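Workshop notebook, Trallari bench
December, entry 18
Kept by Laurinda Cardoso. Read and initialled by Eduardo Ramalho.

Purpose of the session

To continue fitting out the arm at the Trallari bench for light handling work, and to settle the closing force for cloth before the shared workshop shuts for the holiday. The previous entry ended with the gripper back on the wrist and the wrist camera refitted. The items left open were the fingertip pads, the cable run along the forearm and the supply fault reported by Mr Ramalho.

Supply fault

The arm had twice stopped in the middle of a slow move and reported low voltage. The supply was measured at the terminals with the arm at rest and again with the shoulder joint under load. At rest the reading was steady. Under load it dropped far enough to account for the stop. The lead from the supply to the bench socket was one of the thin ones from the Macedo drawer and had been joined partway along with a screw connector. It has been replaced with a single heavier length, and the old lead has been cut in two so that it cannot find its way back into the drawer.

After the change the arm completed 100 slow sweeps of the shoulder without stopping. The log is saved under Ridance, in the folder for this month.

Fingertip pads

The pads supplied with the gripper were removed for cleaning and put back with new screws. One of the original screws had a damaged head and took most of the morning to extract. Members using the small drivers are asked to return them to the correct slot in the rack; the driver in the smallest slot was a size too large, and I believe this is how the head was spoiled in the first place.

When the pads had been refitted, the closed position was reset. It had moved by a small amount, enough that the controller believed the fingers were shut when a sheet of paper could still be drawn out from between them. The new value is 527 on the Ridance scale. The former value has been left in the settings file as a comment, with my initials beside it.

Eduardo has asked whether the closed position ought to be found by the program at start-up instead of being stored. I agree in principle. It would mean closing the fingers on nothing each time the arm is switched on, and I should like the force limit to be well proven before that is done without supervision.

Force limit

The limit is at present a single figure that applies to every grip. This is adequate for stiff, flat pieces, which may be held quite firmly. It is not adequate for cloth, where the program sees very little resistance, continues to close, and then reports a grip whether or not any fabric has been taken.

The proposal is to keep two settings, one for stiff pieces and one for cloth, and to choose between them by hand for the time being. The Flirberg add-on offers a way of doing this automatically. It was tried on the bench computer in the afternoon and would not load. The message refers to a missing library. I have not pursued it further, as the manual switch costs us one key press and can be understood by anyone reading the code.

For cloth, the approach is also to be changed. Coming in at right angles pushes the fabric away before the fingers close. A shallow approach along the lower edge, with the pads a little apart, should give a better chance of taking a single layer. The approach speed is to be halved for the last part of the move.

Wrist camera views, stiff piece first and fleece second: 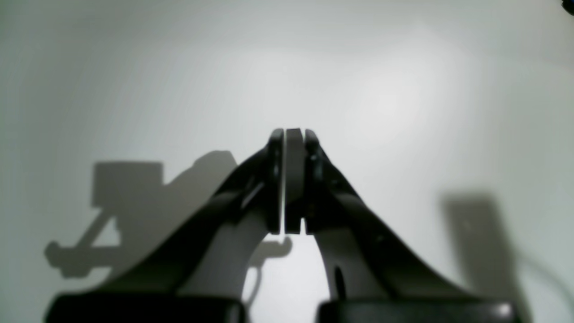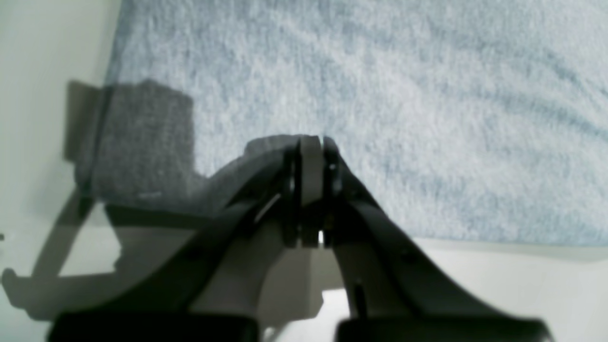

The exposure setting is to be locked before any further comparison is made. On automatic, the camera adjusts itself as the arm moves, and the edge-finding step then gives a different answer for the same position. Eduardo has offered to write the few lines required. I have asked that the locked value be kept in the settings file with the others and not placed in the body of the program, where the last one took us an evening to find.

A second lamp, on the side opposite the present one, would soften the shadow of the arm. There is a clamp lamp in the store which may serve – the switch is stiff, but the lead is sound and has been tested. To be tried before anything is bought.

Cable run

The forearm cable is still held with temporary ties. It has enough slack for the positions used at present, but not for a full turn of the wrist. Until this is put right, the wrist is limited in software to 103 degrees either side of centre. Please do not raise this figure. If the arm refuses a move and reports a wrist limit, the move should be planned again from the other side.

Outstanding

Two force settings, stiff and cloth, with a key to switch between them (L.C.)
Exposure lock and settings entry (E.R.)
Shallow approach for cloth, slow final section (L.C.)
Second lamp from the store, trial only (E.R.)
Permanent clips for the forearm cable, size to be measured (L.C.)
Missing library for Flirberg, low priority (unassigned)

Bench left with the supply off at the wall and the emergency stop pressed in. The key to the tool cupboard is on its usual hook.

Note added by E. Ramalho, 18:00. Supply readings repeated with my own meter and agreed. Regarding the clips, there is an unopened bag on the Macedo shelf, behind the heat-shrink. They may be a little wide for this cable, but please try one before ordering more.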